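読了時間 3分
10月 文 Gilles Pruvost

件名:Wiltimton事務所の共有フォルダ、午後になると保存に失敗する件(対応記録)

最初の報告は経理から。Soviaで作った表を共有フォルダに保存すると「別のユーザーが使用中」と出て、上書きできない。閉じて開き直しても同じ。午前中は出ないという。

「午前中は出ない」という話を、私はあまり信用していない。午前中は誰も大きなファイルを触っていないだけかもしれないので、まずログを見た。ロックの失敗は67件。確かに13時より前のものは1件もない。ここは報告者が正しかった。

保守窓口(Atinga)に問い合わせたところ、回答は「端末の再起動とキャッシュの削除をお試しください」。9台すべてで実施した。変化なし。その旨を返すと、今度は「ネットワーク機器の劣化が考えられます」と来た。根拠を尋ねたが、返信に根拠は書かれていなかった。スイッチの交換見積だけは添付されていた。

交換の前に自分で測ることにした。事務所の端末からサーバーへ一晩pingを流し、欠落はゼロ。13時以降に絞っても遅延は変わらない。この数字で機器の劣化を疑う理由が私には見つからない。見積は保留とした。
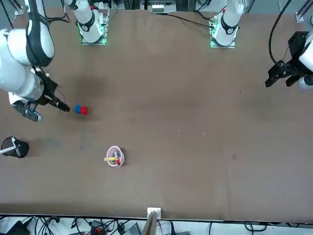 次に疑ったのは同期ソフトのDustside。9月末に自動更新が入っており、変更履歴には「安定性の向上」としか書かれていない。こういう一行が一番困る。設定画面を開くと、更新前は無効だった「プレビュー用索引の作成」が有効になっていて、開始時刻は13時だった。

索引の作成中、Dustsideは対象ファイルを開いたままにするらしい。サーバー側で開いているファイルの一覧を出すと、経理の表が3つ、Dustsideのサービスアカウントに掴まれていた。利用者の名前はどこにもない。

対応:索引の作成を無効にし、サービスを再起動。翌日の午後、経理に同じ表で保存を繰り返してもらった。エラーなし。

ただし、これで解決とはまだ書かない。一日出なかっただけで閉じたチケットを、過去に何度も開け直している。設計のフォルダでは同じ設定のまま一度も症状が出ておらず、その差が説明できていない。ファイルの大きさか、古い形式の表が混ざっているせいか。どちらも推測である。

Atingaへは索引の件を伝えた。返答は「仕様です」。既定値が更新で変わることも仕様かと聞き直したが、11時の時点で返事はない。

追記:設計の1台で索引を有効に戻し、経理の表の写しを置いて再現を試した。13時を過ぎてすぐ、同じエラーが出た。少なくともフォルダの場所は関係ないようだ。古い形式の表を新しい形式に変換したものでも、このあと試す。

状態:経過観察。スイッチの見積は引き続き保留。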